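Nerneck Tabletop Games Opens Its Doors for a Winter of Free Play

NERNECK, 1/3/19 - Hi, it's Walter Valderrama from Trelirov Games, and I've got news I've been sitting on since before the holidays (my wife says I'm terrible at sitting on things, and she's right). Starting this January, our new game room is open to anyone who wants to come in, grab a chair and play for free!

We've got 100 board games on the shelves, all of them opened, sorted and ready to borrow for the evening. I learned most of them the hard way, by reading the rules out loud while my cousins argued over who goes first. If you've never played anything past checkers, come anyway. I'll sit down and teach you, and I'll probably lose.

The big one this season is Ríos, our own river-trading game for up to 5 players. We printed 500 copies and they go on sale at the counter with this announcement. You run boats, you haggle over salt and lumber, and sooner or later somebody floods your best dock. A game takes an evening if people talk a lot, and people talk a lot. I've been tinkering with the flood cards for 4 years, so please be kind about the flood cards.

Ikumura, our quieter two-player tile game, is back in stock too. We fixed the typo on the back of the box, and the bag is a bit bigger now so you can get a grown-up hand in it.

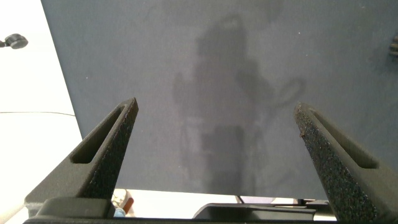
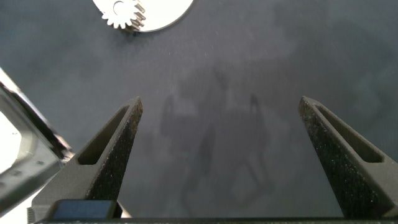

Teaching nights are where I'd start if you're new to Ríos. We set up one table for beginners and one for folks who already know the flood rules, and you can switch whenever you like. The dark blue-gray tabletop in the second picture is the kind of color I love for this game, with pale river tiles sure to jump out against it. Bring your own snacks, but keep the orange cheesy stuff away from the cards, please!

Stores that want to carry Ríos or Ikumura can ask for me at the Trelirov counter in Nerneck, or leave a note if I'm in the middle of a game.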